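The robot that leaned on the furniture

By Kieran Sugden
7 February 2021

Yavuz Kaplan doesn't like the word "glitch". He has asked me twice not to use it, once before we started talking and once after I'd used it anyway.

"A glitch is something that happens to your telly," he says. "This was a machine doing what it had been told by people who hadn't thought about it long enough. Call it a fault. I'll accept fault."

The fault, then. Kaplan is a test engineer from Istitz who was hired last year to look over the control software in a two-armed household robot. The robot is made by Moteo, the software is called Negri, and the plan is to put both into flats for older tenants at Skekcombe. Everything he tested was in simulation: a made-up home with made-up physics, where a robot can wreck the living room as often as it likes and no one has to pay for it. I have always been wary of tests like these, and I told him so at the start. He said I was right to be, though for reasons I probably hadn't got to yet.

The job he had set it was dull. Go to a low cabinet, find a drawer, take hold of the handle, pull. In 52 runs out of 1000, the arm went to the wrong part of the cabinet, met something that wasn't a drawer, and pushed. Then it carried on pushing for 30 seconds, until the run was stopped from outside. Negri recorded every one of those runs as "incomplete, no safety event".

"That's the line I took to them," he says. "Missing a drawer, fine, I miss drawers. But it's been leaning on a piece of furniture for half a minute and the log says nothing happened. What else does it think is nothing?"

Moteo's published material says the arm stops when it feels a force of 45 newtons. I asked whether that was untrue. Kaplan took a while over his answer.

"The stop works. If you hit it hard, once, it stops. I tried that every way I could think of. What it didn't do was stop when the push built up slowly, and the reason is a bit stupid. Each time it failed to find the handle it had another go, and each new go set the force reading back to zero. It took whatever it was feeling at that moment as its idea of nothing. So it's pressing, it starts again, and now pressing is normal. Press a bit more, start again."

So the robot was getting used to it?

"That's a nice way of putting it for your readers. I'd say they zeroed the scales with the shopping still on."

He put some of the saved views up on his laptop while we talked. He is plainly fond of them, in the way that people are fond of their own holiday photos. The ones from down by the gripper were the hardest for me to make sense of. Grey surfaces at odd angles, stepped shadows, two fingers standing open. I asked how anyone could tell from that what the hand was near.

"Well, you'd hope it could tell," he said. "You've got a brown stick right up beside one finger there, and the rest is walls and shadow. A person works it out by leaning back and having another look. I wanted to know what Negri did when the close view was no help. Mostly it trusted its first guess from further off."
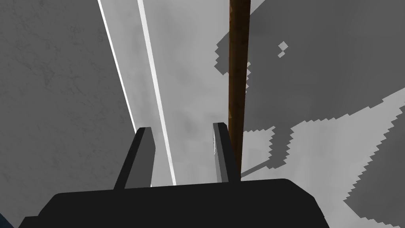

"It doesn't know it's stuck"

I had expected the trouble to be with the cameras, and for a while so had Moteo. Their first reply to Kaplan's report, which he read out to me with some relish, blamed "atypical shadowing in the test environment". He agrees that the shadows in the simulated flat are crude. They have edges like staircases. He also thinks it is beside the point.

"Real flats have strange shadows as well. Somebody hangs a net curtain and the whole wall goes spotty. If a shadow can send your arm to the wrong place, I'd like to know that, thank you, but I can live with it as long as the arm gives up politely once it gets there. I've never asked them to be right every time. I've asked them what happens when they're wrong."

This is where I find myself less patient than he is. Moteo has been selling the idea of a robot that "knows its own limits", and a machine that presses on a cupboard and reports nothing doesn't know very much. Kaplan wouldn't go along with me on that.

"You're cross with the brochure," he said. "I've not read the brochure. I look at what it does."

What it did, run after run, was much the same. The cabinet in the test has two wooden drawers with silver handles on the right and a plain white panel on the left. The right gripper went for the left-hand part.
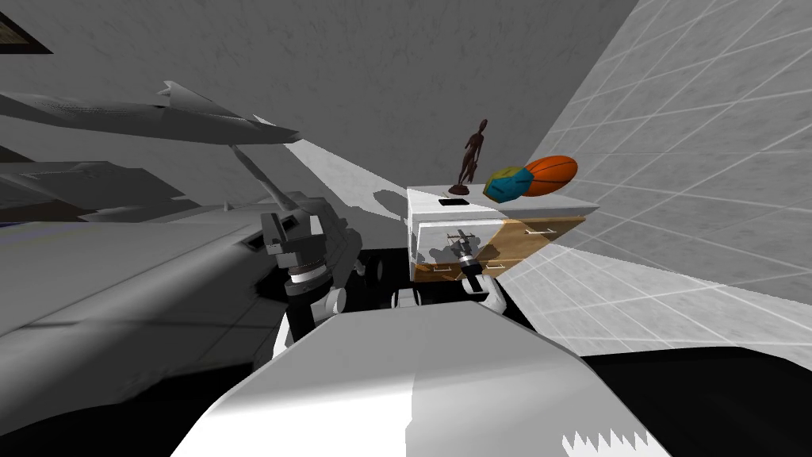 Right gripper against the white panel, the drawers untouched beside it. Simulated view.

There is a dark statuette on top of the cabinet, and a couple of balls. I asked whether they had fallen off in any of the bad runs, thinking that this at least would have been noticed by somebody.

"No, and this is the bit that I'd put in bold if I were you," Kaplan said. "The cabinet can't move. Whoever built that room fixed it to the floor, the way you would if you only cared about the drawers. So you can push it as hard as you like and the little figure stands there looking fine. In a real flat that cabinet slides, or it rocks, and the thing on top comes down. Or there's somebody sat on the other side of it."

He had not spotted this himself at first. He ran the whole set through before it struck him that nothing on the cabinet ever wobbled. When he freed the cabinet and ran the worst cases again, it shifted in all of them, and in several the statuette went over. Those results went into a second report. He says the second report got a faster answer than the first.

So when a company says a robot has been through so many hours of simulated testing, what should the rest of us take from it?

"Ask what was bolted down," he said. Then, after a moment: "And ask who counted. I don't mean that they cheat. But if the software marks its own runs, then you only find the faults it already knows about. I only found this one by sitting and watching. It's very boring. I had soup."

The repair

Moteo has since changed Negri in two ways. The force reading is now set to zero only when the arm is well clear of everything, and a third failed try at a handle makes the arm draw back and wait for a person. Kaplan has tested both. In his repeat of the same runs, with the cabinet free to move, there was no long push at all.

I pointed out that this was the same test that the company now knew about, in the same room, with the same cabinet. Wouldn't any firm pass that one?

"Yes," he said. "You're learning."

He wants a different room next, with softer furniture and a door that sticks. He would like somebody other than himself to build it. He would also like a real arm and a real cupboard in a shed somewhere, and for the newton figure to be checked with a proper gauge by a person who isn't paid by Moteo. None of this has been agreed. The company told me in writing that it "welcomes independent scrutiny" and that the Skekcombe flats will not get their first robot before March. I wrote back to ask whether the physical tests would be finished by then, and was sent the same sentence about scrutiny a second time.

Kaplan isn't against the thing. His own mother has trouble with low drawers and he can see her getting some use out of a machine that opens them. I asked if he would put this one in her flat.

"With the old software, no. With the new one, I'd want to be in the room."

For how long?

"Until I was bored," he said. "Same as the other way. You sit there until you're properly bored, and then you sit there a bit more."

He closed the laptop, then opened it again to show me one more run, in which the arm found the top handle and did everything correctly. He seemed to feel it was only fair. I watched it through to the end, and asked him how the log had marked that one.

"Complete, no safety event," said Kaplan. "Same last four words."

Related
Who answers when a delivery robot blocks the pavement?
Skekcombe tenants ask for a say on cameras in flats
The lift that wouldn't take no: a door sensor story
What a force limit does and doesn't promise

Comments (4)

drillbit_jan
The re-zeroing thing is older than the hills. We had a press at work that did it, though at least that had a cage round it. Amazed it got past a design review.

Owd Tom
My aunt is in one of the Skekcombe flats and first she heard of any of this was me reading it to her down the phone. She says she can open her own drawers.

PMarsh
Bit harsh on Moteo? They hired him, he found it, they fixed it. I'd be more worried by the firms where you never read about any of it.

drillbit_jan
@PMarsh they fixed it after the second report. First one got a letter about shadows.

Contact the editor | Corrections | © 2021, all rights reserved | Back to top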